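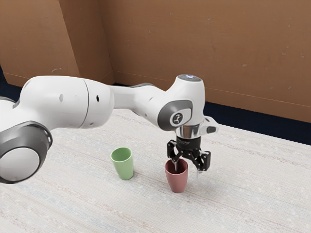

Publications > Food and Household Studies > Working papers > Section 3

3. Materials and procedure

3.1 Cups and color

Earlier work suggests that the color of a cup changes how sweet a drink is judged to be, but most of these studies were done in laboratories, with one sip per person. We wanted to see whether the effect remains in an ordinary canteen. The study took place in January at the staff canteen of Hudlow, where over 3,000 hot drinks are served in a month.

Two cup colors were used, a muted red and a light green (Figure 1). All cups had the same shape and held 350 ml. The tea was prepared in one large container and sweetened before serving, so that the visitors could not add sugar by themselves.

Figure 1. A red cup and a light green cup on a pale tabletop, computer rendering.

3.2 Rating

Each visitor received one cup and marked the sweetness on a paper scale from "not sweet" to "very sweet". The scale was translated by Ionuț Nedelcu and checked against the original wording by Chinyere Wike. Where the two versions differed, we kept the shorter one. Visitors who drank less than half of the cup were left out of the analysis.

The color of the trays was not controlled. We return to this point in Section 5, together with the question of the canteen lighting, which was weaker near the entrance.

Recent working papers
Portion size and plate rim width in school meals
Bread waste in the Insaurralde bakeries
Reading of sugar labels by older shoppers
Jundum household diary: second report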